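Clollier Home Kit — FAQ

Questions we get most, answered quick. Not on the list? Write to Lorne Paquette on the support desk, he gets through the inbox most mornings.

What's in the box?
Arm, gripper with two fingers, wrist camera, base clamp, power brick, cable set. Spare finger skins in a small bag taped under the lid. People throw the lid away. Please don't.

Do I need the rolling stand?
For tables, no. For beds and sofas, yes. Clamping to a bed frame isn't supported — too much wobble.

What can it pick up?
Soft goods, books, brochures, remotes, small boxes. Limit is 1012 grams at full reach. Over that it stops and beeps. Closer in it'll cope with a bit more but we don't quote a figure.

Thin things on a soft surface?
Hardest job there is for this gripper. A catalogue on a bedspread sinks in and the fingers have to come in low either side. Use the Low Approach setting, speed 2. Bunched sheets nearby — smooth them out or move them first, the fingers can snag.

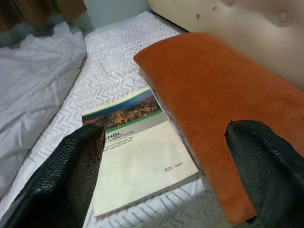

Wrist camera view, both fingers either side of a softcover catalogue on a bedspread.

Does a patterned bedspread confuse it?
Sometimes. Zigzags and fine checks used to be bad, version 377 of the software is a lot better. If it keeps reaching for the pattern, turn on a lamp and run the surface scan again.

Will it mark my covers?
Printed and laminated covers, no complaints so far. Suede-like fabrics can show a line where a finger has pressed. Brush it out. Velvet, we'd say keep off.

How do I clean the fingers?
Damp cloth, no solvent. The black skin is textured so fluff gets into it. Old toothbrush works fine. Let them dry before you power up.

How long do the skins last?
200 hours of gripping, less on rough stuff. New ones slide on, no tools. Warm them in your hands first if teh room's cold.

Can I see what the camera sees?
Yes, live view in the Anow app. Fingers always show at the sides, that's normal and you can't crop them out. Recording is off untill you switch it on.

Does the video leave my house?
Not unless you send us a clip for support. Clips are deleted once the ticket's closed.

Which trolley fits?
The Fu trolley, small or tall. Others may fit but we haven't tested them.

Where do you ship from?
Esamberg. Orders placed now go out in January, sorry — waiting on base clamps.

Returns?
Yes, if it's complete. Styliani Stefanou handles these, put your order number in the subject line or it gets lost.

Page last updated 2020-12-13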